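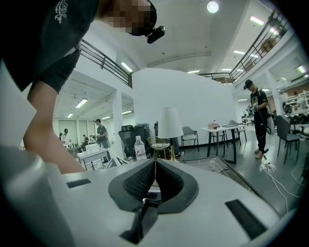 August 11, 2021. Acoustic notes, main hall, Mandutstead

Purpose of today: repeat the June reverberation measurements with the first batch of absorbers hung, and decide whether the second batch goes on the same wall or overhead.

Starting point. In June the hall was too live for speech at any distance. Anyone talking at one end was heard at the other as vowels. The mean over the mid bands was well above what the Flarnberg guidance sheet asks for in a room of this volume, and the decay at 500 Hz had a visible kink in it, which I put down to flutter between the two long walls. Hard floor, painted walls, plenty of height, very little soft material anywhere.

What has changed. 14 panels are up on the north long wall, mineral wool in a timber surround, cloth faced. They are staggered and do not line up with the doors opposite. Air gap behind each is the depth of the batten. I wanted a deeper gap but the longer screws did not arrive from Plukidach in time, and the short ones would not hold with double battens.

Method

Balloon bursts again, as in June. I know the objections. The low end is weak and no two balloons are alike, but the aim is a before-and-after comparison and the source should stay the same. Balloons from the same bag, blown up to the same card template. Meter on the tripod at seated ear height, three source positions, four meter positions. Two bursts at each pairing, a third if the pair disagreed by more than a tenth of a second in any band.

Ventilation off throughout. Background level was acceptable except when lorries used the side road. Bursts spoiled by a lorry are struck through in the log and were repeated.

One correction to the June entry: meter position C was written down as being on the centre line. It was to the east of it. I have used the floor tape, which was still there, and not the sketch.

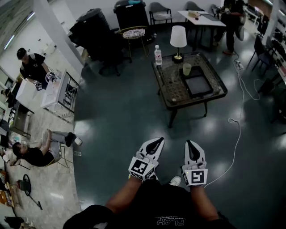
Results

Mid bands (500 Hz to 2 kHz): clear improvement at every meter position. The kink in the 500 Hz decay has gone at A, B and D. It is still present at C, fainter. C is the position nearest the bare end wall, so the remaining flutter may run lengthways. Not proven.

High bands: improved, though they were the least of the trouble.

125 Hz: no change worth recording. With the gap we have this was to be expected, and the balloon gives so little down there that I would not trust a small difference anyway. The 125 Hz column is filled in for completeness and should not be quoted.

Speech check, informal. Read the same page of the Ogunleye fan manual aloud from source position 1 and listened back on the recorder at D. Consonants are now present. Still tiring to listen to over a full page.

Problems

Panel 7 has dropped at one corner. The wall plug has pulled — the plaster there is patched and soft. Taken down and leant against the wall for the measurements, so strictly the figures are for 13 hung and one leaning. I doubt that it matters but have noted it on the sheet.

The cloth on two panels has slackened and shows ripples in side light. Cosmetic. Next batch to be stretched along the weave first and stapled from the middle of each side outwards.

Meter battery fell below half partway through the second source position. Calibrator checked at start and end, and the drift was within tolerance. Spare cells to go in the case lid.

Decision on second batch

Overhead, hung as vertical baffles. Both faces of a baffle do some work, and the long wall has had the easy gain. Against it: fixing at height, and the light fittings, which set the spacing whether we like it or not. Baffle length 134 cm to suit the gaps between fittings. The drawing said 130, but the wool is sold in a length that cuts to 134 with no waste.

A few of the remaining wall panels to be kept back for the end wall near C. If the lengthways flutter is real, a small area there should show it quickly.

To do

Long screws, chase Plukidach.

Plug for panel 7, resin type, and move the fixing 30 mm to the left into sound plaster.

Check the weight of one finished baffle against the rating of the hanging wire.

Copy the struck-through log lines into the sheet as well, marked void.

Correct the June sketch for position C.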